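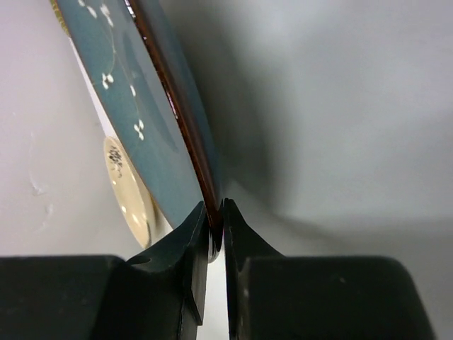 What does the Rirkov plate kit cost to run once you've bought it? Very little — a set of fingertips every so often, and your own time teaching it new crockery.

Right, setup. We've had ours on the bench since the start of December and this is the order I'd do it in now. The Otberg booklet has it back to front.

Before you start
Arm bolted down, power off. Fingers fitted, pointed ends up towards the work, screws nipped not cranked. Wrist camera lens wiped. Use the cloth in the box, kitchen roll scratches.

1. Set the grip
Open the Rirkov panel, go to Grip, pick Rim. Default force is 1000 and that's too much for anything glazed. Drop it to 500. If a plate slides, go up in small steps. Don't jump straight back to 1000, that's how I lost a saucer.

2. Set the closing speed
Same page, futher down. Slow. Leave it slow until you trust it.

3. Teach the rim
Put one plate up on its edge. Jog the arm by hand till the rim sits between the two fingertips, then close. You want the pinch right on the edge — go too deep and the tips rub the pattern. Painted flowers and gold edging are what you're trying to keep them off. Press Save Point.

4. Teach the next one
Plates standing close together are the awkward bit. The camera will happily treat two rims as one. Teach the front plate first, lift it clear, then teach the one behind. Different colours help a lot, a teal one against a cream one is easy going. White on white, expect to redo it.

5. Sort the light
Glossy rims throw streaks and the software reads a streak as an edge. Move the lamp round to the side, or hang some baking paper over it. Plain pale backdrop. Bit of scuffing on it doesn't matter.

6. Dry run
Lift, hold, lower. No turning the wrist yet. Do it over a folded towel.

If it stops
Code 181 means the fingers closed further than they should of, so it missed the rim. Reteach step 3. Anything else, restart the panel before you ring anyone.

Worth buying?
For a small pottery or a hire firm, yes I think so. The Mogensen kit is quicker but it's suction and it hated our raised glazes. The Rirkov is slow and fiddly to teach, decent after that. Spare tips come in a day or two. Booklet is poor.

Ask for the long cable when you order. The short one won't reach round the base.

Rommel Barredo

Last updated: 18 December 2025

Related
Mogensen suction cups on textured glaze
Drulatberg bench clamps, short review
Changing Rirkov fingertips
Otberg panel: backing up your saved points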